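# Write the rule down before you film the task

I have spent a good part of the last two years reading other people's task sheets. A task sheet is the page that says what a robot is supposed to do in a given trial: wipe the table, fold the shirt, put the cup on the shelf. Most labs and companies that work with humanoids have a pile of them. Most of the ones I have read are bad, and I think we should agree on a few rules for writing them.

The badness is easy to miss. Take a sheet that came to me last September from a team using the Odisent trial format. The full text of the task was "Clean the table with the cloth." There were 600 trials logged against that line and 66 of them were marked as failures. I asked what counted as a failure. I got three answers from three people. One said the robot had dropped the cloth. One said there had to be a visible mark left on the surface. The third said she went by whether it looked like cleaning.

These were careful people and their robot was well looked after. The trouble is that the number 66 means nothing. It can't be compared with the number from the month before, when a different person was doing the marking, and it certainly can't be compared with a number from another building.

## What a wiping task leaves open

Wiping is a good test case for rules because everybody thinks they know what it is. Then you try to write it down. Which part of the surface has to be covered? Does the edge count? Does the cloth have to stay in one hand, or can it be passed across? Is the robot allowed to rest its free hand on the table? What happens to the cloth at the end?

The surface matters as well. A lot of sheets say "table" and leave it there. A round top and a square top ask for different paths, and a clear one gives the cameras a hard time in ways a painted one doesn't. Reflections from ceiling lights can look like spots or spills to a vision system. The floor shows through. If one site runs its trials on a white desk and another on glass, and both write "table," their results will sit in the same column of a spreadsheet and somebody will average them.

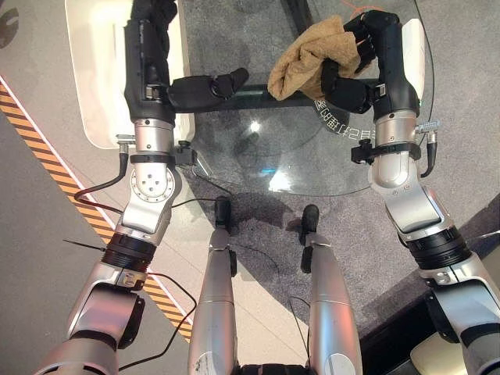
*A cloth task on a round glass tabletop. The right hand has the cloth; ceiling light reflects off the glass and the carpet is visible through it.*

My first rule, then, is that the sheet should name the surface by material, shape and size, and say where the lights are. It takes two lines. A phone photo of the bench from the same spot each morning would be better still, but I would settle for the two lines.

The second rule is about the cloth. I have seen "cloth" mean a paper towel, a kitchen rag, and in one case a square of felt. A soft item has no fixed shape, so its starting state is part of the task. Flat, folded in half, or bunched up are three different jobs for a hand with fingers. The sheet should say which one the trial starts from, and it should say whether a person puts the cloth in the hand or the robot has to pick it up. I have seen both kinds pooled under one heading more than once.

The third rule is about the hand that isn't doing the work. Two-armed robots are often given one-armed tasks, and the sheet says nothing about the other arm. It ends up wherever the last trial left it or wherever the operator finds it handy. That's a safety matter as much as a quality one. An idle arm over a sheet of glass is still an arm over a sheet of glass. Give it a rest position, write it down, and mark the trial if it leaves.

## The floor is part of the task

People who come from industrial work know this already. You mark the area, you say who can be in it and when, and you keep it clear. People who come from research labs know it less well. I have visited rooms where striped tape had been put down for one layout, the furniture had since moved, and the tape now marked nothing in particular.

Tape that means nothing is worse than no tape, in my view. It teaches everyone who walks in that the stripes can be ignored. So the fourth rule is that the sheet carries a floor sketch showing the marked line, the table, the robot's standing spot and the cable runs. If the table moves, the sketch gets a new date. If the sketch is wrong, the trials stop until it's right.

Cables deserve their own line. A legged robot standing at a table has feet to place, and anything lying on the floor near it is a thing it could step on. I would like to see a set distance written on each sheet, chosen by the site, and checked before the first trial of the day. I don't much care what the distance is to begin with. I care that there is one.

## The case against

I put a draft of these rules to Jonatan Sjögren, who ran trials at Zerner for several years before moving to consulting, and he didn't like them. His argument is a fair one. The point of a general robot, he said, is to deal with tables and cloths it hasn't been told about. If you nail down the glass and the fold and the position of the lamp, you end up with a machine that can wipe one table. Variation is what you want, and rules kill it.

I agree with him about variation and disagree about the rules. Nothing in the four rules says the conditions have to stay the same. They say the conditions have to be recorded. A site can change the table every 100 trials if it likes - I'd encourage it - as long as the sheet changes with it. Variation you have written down can be studied later. Variation you haven't written down is just noise.

His second objection was cost, and that one is harder. Somebody has to fill in the sheet, and that somebody is usually an operator who is paid by the trial. At one site the log held 1,837 entries and the notes column was blank from top to bottom. I don't blame the operators for that. If you pay for trials you get trials. The sheet has to be counted as work, with time set aside for it, or it will be filled in by copying the one from yesterday.

Maj-Britt Fagerlund, who handles training at Rulletti, has a way around part of this. Her operators don't write a sheet per trial. They write one per setup, and each trial just points to it. A new sheet is needed only when something on the list changes. She tells me it takes a new operator a morning to get used to, and that the arguments over marking have mostly stopped. Mostly. They still fight over corners.

## Who should own this

I don't think we need to wait for a standards body. The existing safety standards deal with keeping people from getting hurt, and they should be followed, but they don't tell you what "clean" means and they were never meant to. A shared template would do for now. Grewal has offered to host one and keep the old versions available, and I'd be glad to see other groups send in the sheets they use today, including the bad ones.

What I would ask for right away is smaller. Before the next batch of trials, have two people mark the same ten recordings without talking to each other. Compare the marks. If they don't match, fix the sheet before you run anything else, then do it again with two different people. The team with the 66 failures did this in the end. They rewrote their one line as eleven, threw out the old count, and started over from zero.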